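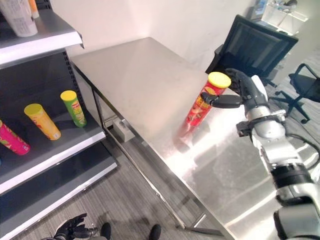

*Red snack canister with yellow lid, steel table*

**Ticket 325: Ravunwood trail map won't load offline**

Status: open, waiting on Slanina

Visitor on the Norkcombe loop reported that the downloaded map went blank past the second footbridge. Phone had no signal from there to the Renstead overlook. They followed the painted posts back to the car park.

**Checked so far**

- Deleted the map and downloaded it again on the visitor centre wifi. Same fault.
- Tried 4 phones. All went blank at the same bend in the river.
- The older map from September works the whole way round.
- The new file stops at 900 m. Everything above that height is missing, including the overlook and the upper picnic spot.

**Cause**

The export was cut at the wrong contour when the scenic drive was added. Slanina have confirmed this and are rebuilding it.

**For now**

Old map put back at 12:00. It does not show the new lay-by on the drive. Paper maps are at the Renstead desk.

**To do**

- Walk the upper section with the new file before it goes live
- Reply to visitor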